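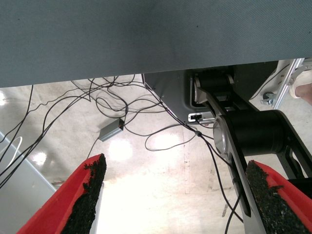

Planning and Paying for a Robot Cell
Notes for session 4, Yi-an Cha

Last updated: Wed 1 August

Last week we chose an arm. It took most of the session, there was shouting, and the Ravetti people would be flattered. This week is everything the arm needs before it will pick up so much as a teabag.

1. The quote is the start of the budget

A supplier's quote covers what the supplier sells. It will list the arm, the controller and perhaps a gripper. It will not list the table, the frame the table stands beside, power supplies, extension leads, cable ties, spare finger pads or the afternoon spent crawling about on the floor. Put all of these on your own sheet, each on its own line. "Sundries" is where budgets go to be eaten.

2. Cables

Every group underestimates cables. Draw the cell from above, then draw it again from the side, and mark where each lead starts and ends. Power adapters count as objects: they have a size, they need somewhere to live, and the floor is a poor address. Price a tray under the tabletop now. It is a dull purchase and you will be asked to defend it - do so.

Allow slack for the arm's full reach. A lead that fits nicely while the arm is parked has told you very little.

3. Things that wear out

Grip pads are consumables, like printer ink but with fewer apologies. In the Sundaram exercise the pads are 35 pounds a pair and the workshop buys 46 pairs a year. Do the sum before deciding that the cheap gripper is cheap. Then ask whether the pads can be changed by the person on shift or only by someone who arrives in a van.

4. Comparing the two quotes

Lolturex: lower price, delivery in February, fitting not included.
Colix: 523 pounds dearer, fitting included, training for two people.

Most of you will pick Lolturex on first reading. Please read it a second time and find the line about fitting, which is on the last page in smaller type than the rest. Work out what a day of your own technician costs and see how long the saving survives.

5. For next time

Bring a one-page budget for the Sundaram cell, with a side-view sketch showing cable runs. State who pays for replacements after the first year. Last year's longest budget had 51 lines and forgot the table, so length alone will not save you. Marks are given for legible handwriting, within reason.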